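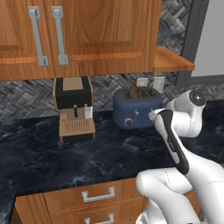
Ticket 128 – Simulated kitchen demo, open day at Turnidwood

Status: Open, waiting on retest
Component: Omport kitchen scene, toaster and counter tasks
Reported by: visit support desk

We use cookies to keep you signed in and to remember your ticket filters. Accept | Manage settings

Problem

The kitchen demo stalled twice during the morning rehearsal for the November open day. The operator selected the toaster lever task from the visitor menu. The arm got to its approach pose and then stopped taking commands. The viewer window kept drawing, so from the visitor side it looked like a long pause. The log shows error 53 both times.

Setup

Demo laptop on the Mostov build, second screen mirrored for visitors. Step limit per task set to 500. Same scene file we used for the Amoah visit, no edits to the counter layout.

Steps tried

1. Restarted the viewer only. No change.
2. Restarted the viewer and the controller together. Arm responded again, stalled on the next toaster run.
3. Unplugged the second screen. Same error.
4. Loaded the blue disc task in the same kitchen to see if the fault follows the arm or the task.

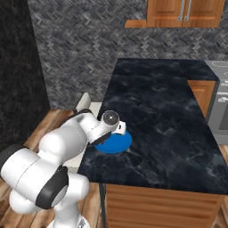
The disc task ran to its end on the laptop with no error in the log. I ran it again with the second screen plugged back in and got the same result. That points to the toaster task file – probably the contact settings on the lever – and I don't think we need to reinstall the controller.

Workaround for the open day

Take the toaster task off the visitor menu and leave the disc task as the default. Restart both programs between groups. If error 53 comes back, switch to the recorded run in folder 2 and keep talking.

Still to do

Compare the lever settings with the copy on the Amoah laptop. Retest with the step limit unchanged. Leave this ticket open until the toaster task has been run from the visitor menu on the demo laptop.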